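About Skavell

Hi, and welcome! I'm the person behind Skavell, which is a very small software company with exactly one full-time employee (me) and a shelf of half-dead keyboards I keep meaning to fix. I write a program called Drokero. It helps little software teams keep track of their release notes, so the people using their apps can find out what changed without digging through a pile of commit messages.

I came to programming kind of sideways. I was doing phone support for a payroll app, and every time a new version went out, customers would call and ask me what was different. I had no idea! The developers had no idea either, half the time. So I taught myself enough Python on my lunch breaks to pull their tickets into a list I could read over the phone, and that ugly little script is the great-grandparent of what I sell today.

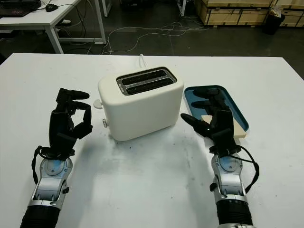

The script got passed around the office, then a former coworker asked for it at her new job, and then her boss wanted to pay me for it, which scared me so badly I took a week to write back. The first real version of Drokero went out in March with 34 people on the mailing list. I'd rewritten the whole import screen the night before (please don't do this) and spent the next day fixing dates that showed up in the wrong order.

These days 102 teams use it. Most of them are tiny, like me. There's a chess club app, a couple of scheduling tools for dentists, and a whole bunch of indie game studios, who write the funniest patch notes I've ever read.

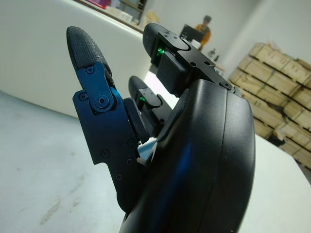 Do I need to be a programmer to use Drokero?

If you can fill out a web form, you're all set. A developer usually connects it to the code repository once, and after that anybody on the team can write, edit and publish notes from the browser. Plenty of my customers have their support person run the whole thing.

My other project is Trolico, a free command-line tool that checks your changelog for broken links, missing version numbers and entries that just say "fixed stuff." It started as a weekend thing and now has 1,992 automated tests, a lot of them for weird date formats. I love working on it. It's open source, so go ahead and send me a patch, even if it's only a typo.

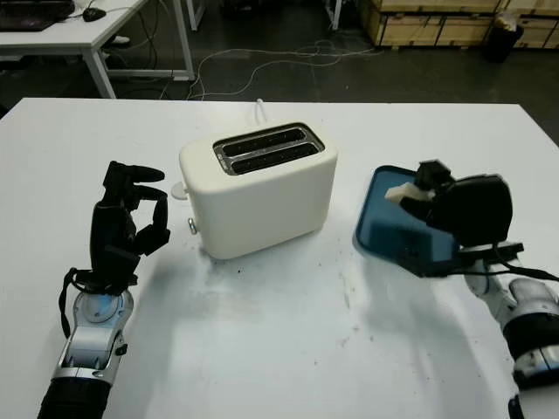

I also get design help from Hidayat, a two-desk studio that drew the logo and talked me out of a truly terrible orange. They redid the editor last year, and the support emails about the Publish button stopped completely, so I owe them a lot of coffee.

My workday starts at 7 a.m. with the inbox, before I let myself open any code. I answer every message myself. New versions go out twice a month, and yes, I write the release notes first!

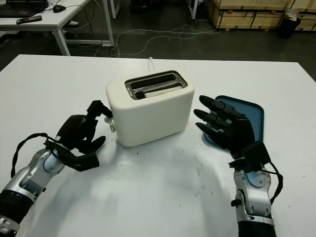
What happens to my notes if I cancel?

Your notes stay yours. You can download everything as plain text or Markdown from the account page, and your public page stays up for 2 months after you cancel so your links don't break while you move. If you need more time than that, write to me and I'll extend it.

Want to say hi? Use the contact form in the menu. Bug reports, feature ideas and good patch notes are all welcome, and I'm always happy to talk shop about text editors.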